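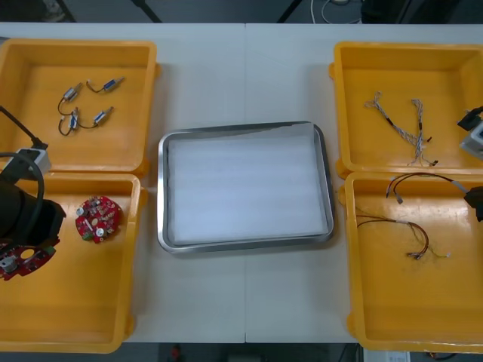 Packing Up a Kitchen So You Can Find It Again

Whether you're putting your things away for a remodel or just for the summer, the kitchen is the room that takes the longest to box up, and it's the one you'll miss first. We've helped plenty of Jestville families through it, and these are the tips we find ourselves repeating over the counter.

Start with what you rarely touch. The roasting pan, the fondue set, the good platters your aunt gave you — all of that can go a couple of weeks early. Leave out one pot, one skillet and a plate for everybody.

Use small boxes for dishes. A big one looks like a bargain until you try to lift it! Stand plates on edge, like records, with a sheet of packing paper between each one. Newspaper will do, but the ink rubs off and you'll be washing everything twice.

Wash and dry your refrigerator, then prop the door open with a rolled towel before it goes into the unit. Give it a full day with the door open at home first if you can. The same goes for coffee makers and anything else with a water tank.

No food, please, and that includes the sealed bag of rice at the back of the pantry. Mice are very good at bags.

Write on the side of the box, never on the top, and put down the room as well as the contents. Bianca at our front desk keeps markers and tape for anybody who runs out.

Last of all, pack a box with the kettle, mugs, dish soap, a can opener and a roll of paper towels, and load it last, right by the door. You'll be glad of it on your first evening back.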